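Loureiro Grasp Recorder, version 2: review after 1000 episodes

The Loureiro Grasp Recorder is a logging package for bin picking work. It takes the camera stream, the joint positions and the gripper state, lines them up in time, and writes one file per attempt. Findoseo sells it as a licence with a small sync box. We ran it at our Omcombe bench from August, on a single arm, to gather training examples for a grasping model.

Setup took an afternoon. The sync box wants its own network port and will not share one with the arm controller, a point the manual leaves to an appendix. After that the clocks stayed together well enough that we stopped checking them daily.

Recording is the strong part. An attempt starts and ends on gripper events, so the operator has no button to press. Files are plain, readable without the vendor's viewer, and small enough to copy overnight.

Labelling is weaker. Success is judged from finger width at the end of the lift, and thin or soft items are marked as misses. Of our 1000 episodes, 216 had the wrong label and were corrected by hand. Foil was the worst class, followed by sunglasses held by one arm. The threshold can be changed per session but not per object, which is little help with a mixed bin.

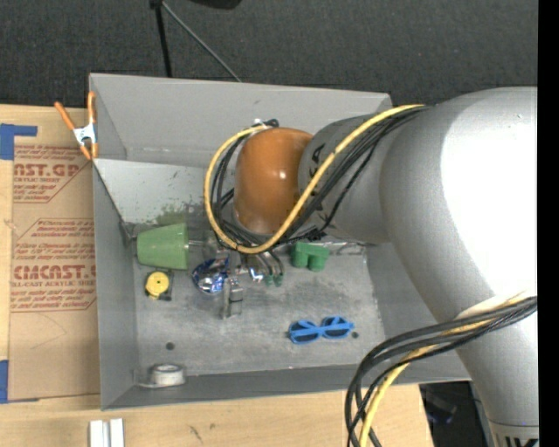
Grullow, the older package we used before, asks for a label after every attempt. It is slower and its labels are better.

On the user forum, Tamsel disagrees about the threshold: set it low, accept the false successes, and filter them afterwards with a wrist force reading, as a false success is easier to find than a false miss. We tried this on one session. It does cut the hand work, provided the arm has a force sensor, and the sync box has a spare input for it.

Export to the common training formats works. Resuming a session after a controller stop does not, and the open file is lost.

Recommended for rigid parts. For mixed household items, allow time for relabelling.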